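물 당번

하우케 라머스가 노스트빌에 내린 것은 12월이었다. 역에서 숙소까지는 88번 버스를 탔다. 짐은 가방 하나와 서류 봉투가 전부였고, 봉투 안에는 브릴우드 목재소의 채용 통지서가 들어 있었다. 기사는 목재소 앞까지 간다고 했지만 그는 두 정거장 전에 내렸다. 쿠슈와하 부인의 집이 거기 있었다.

부인은 방을 보여 주기 전에 부엌부터 보여 주었다. 냉장고는 칸을 나누어 쓰고, 행주는 저녁에 빨아 넌다고 했다. 물은 수돗물을 그냥 마시지 않고 물통에 받아 두고 마신다고 했다. 새로 들어온 사람이 첫 달 물 당번을 맡는다는 말은 맨 나중에 나왔다.

"어려운 건 없어요. 줄면 채우고, 아침에 한 컵 받아서 식탁에 놓으면 돼요."

"누가 마시는 겁니까?"

"먼저 일어난 사람이요."

라머스는 고개를 끄덕였다. 방값은 한 주치를 먼저 냈다. 보증금은 3,000을 달라고 했는데 그에게는 그만한 돈이 없었고, 부인은 월급날까지 기다리겠다고 했다.

첫날 밤에는 잠이 잘 오지 않았다. 벽 너머에서 누가 라디오를 들었다. 그는 새벽에 일어나 부엌으로 내려갔다. 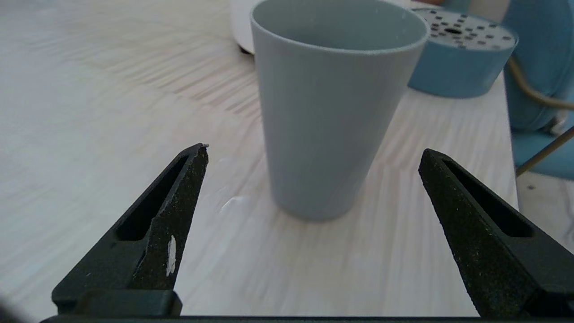
목재소에서 받은 안내문에는 첫날 22번 작업대로 오라고 적혀 있었다. 그는 그 종이를 접었다 폈다 하면서 식탁 앞에 서 있었다. 희끄무레한 나뭇결무늬 상판 위에 컵이 하나 놓여 있었다. 회색이 도는 연한 푸른색이었고 위로 갈수록 넓어지는 모양이었다. 그 뒤에는 구멍이 숭숭 뚫린 흰 뚜껑의 파란 통이 있었다. 그는 통이 무엇에 쓰는 것인지 몰라서 손대지 않았다. 의자를 당겨 앉았다가, 당번이 자기라는 것이 생각나서 다시 일어났다.

물통은 전날 밤에 채워 두었다. 꼭지를 어느 쪽으로 돌려야 하는지 몰라 잠깐 망설였다. 부인이 보여 줄 때는 그릇장 쪽을 보고 있었던 것이다. 한 번 잘못 돌렸고, 다음에는 물이 나왔다.

플렐타리에 살 때는 아버지가 물을 떠 왔다. 집이 언덕 위에 있어서 여름이면 수압이 약했고, 아버지는 아랫집 마당에서 양동이로 물을 날랐다. 아버지는 그 일을 두고 불평한 적이 없었지만 남에게 시킨 적도 없었다. 라머스가 하겠다고 하면 흘린다고 했다. 실제로 그는 한 번 흘린 적이 있었다. 다섯 살인가 여섯 살 때였고, 계단참에서였다. 아버지는 걸레를 가져와 닦고 나서 다시 내려갔다.

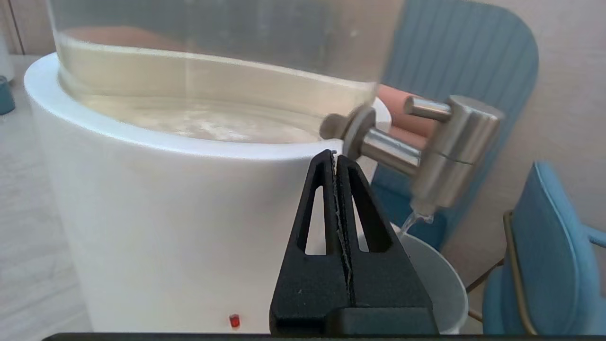 그 뒤로 아버지는 양동이를 조금 작은 것으로 바꾸었다. 대신 한 번 더 다녀왔다. 라머스는 그것이 자기 때문이라고 생각했는데, 나중에 어머니에게 물으니 허리 때문이라고 했다. 어느 쪽이 맞는지는 끝내 묻지 못했다. 아버지가 돌아가신 뒤에 집을 정리하면서 양동이 두 개를 다 찾았다. 큰 것은 바닥이 삭아 있었다. 작은 것은 이웃이 가져갔다.

그는 꼭지를 잠그고 컵을 식탁에 내려놓았다. 넘치지는 않았다. 위층에서 문 여는 소리가 나고 부인이 숄을 두른 채 내려왔다.

"일찍 일어났네요."

"버스가 몇 시에 있는지 몰라서요."

"첫차는 5시예요. 벌써 갔어요. 다음 차를 타도 안 늦어요."

부인은 식탁을 보고, 그다음에 그를 보았다.

"안 마셔요?"

"드실 줄 알았습니다."

"먼저 일어난 사람이 마신다니까."

라머스는 컵을 들었다. 한 번에 마시기에는 많아서 반쯤 마시고 쉬었다. 부인은 가스불을 켜고 주전자를 올렸다. 빵은 어제 것이라고 했고 잼은 자두라고 했다. 그는 남은 물을 마저 마신 다음 컵을 헹구려고 개수대로 갔다.

"헹구지 말고 한 컵 더 받아요. 이번에는 내 거예요."

그는 다시 꼭지를 돌렸다. 이번에는 방향을 틀리지 않았다. 받은 물을 부인 앞에 놓고 빵을 두 조각 먹었다. 부인은 목재소까지 걸어가면 약 22분이 걸린다고 했다. 다리 쪽 길은 얼어 있을 테니 시장 쪽으로 돌아가라고도 했다.

그는 시장 쪽으로 갔다. 가게들은 아직 문을 열지 않았고, 생선 가게 앞에서 남자 하나가 상자를 내리고 있었다. 목재소 정문에 도착했을 때는 해가 막 오르는 중이었다. 경비가 이름을 물었다. 라머스는 이름을 말하고 봉투를 꺼냈다.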